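3.2 Table setup and object set

The tabletop task was designed by the student team at Brestden during one term of the project course. Each trial begins with household items laid out on a carpeted table in front of a woven folding screen, which keeps the background plain. The items were picked to differ in shape and stiffness: bottles lying on their sides, upside-down cups, a spouted pouch, a small flat box and a round woven coaster (Figure 2a).

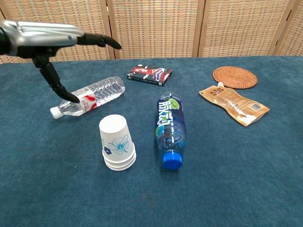 Bawa Student Robotics Club, Kemudbridge

Figure 2. (a) Chest-height view of the table, with the hand over the clear bottle. (b) Head-height view, with the left hand at the cups.

Students worked in teams of 6 and took turns as operator and note keeper. In total, 22 students took part. The target was 3,000 trials, of which 2,614 were kept after review. Trials were dropped when the notes were incomplete or the start layout did not match the sheet.

Kwesi Agyeman wrote the layout sheets and checked them before each session. Later sheets used the same items but changed the angles – a small change that made the bottles harder for new operators.

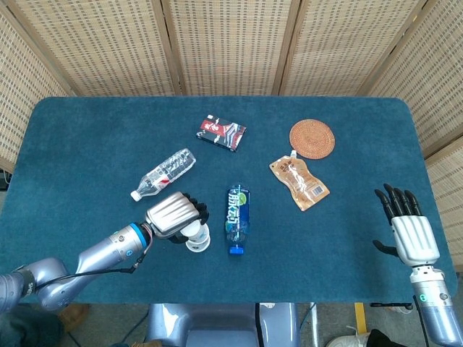 Reading time: 6 min

For the cups, operators were told to close the fingers from above and keep the other hand clear of the items. In Figure 2b the right hand is upright, palm facing away, while the left is curled around the stacked cups. We logged each attempt in Urnon, the course's shared notebook, under the object name and the hand used. Two-handed trials were logged separately and are covered in Section 3.4.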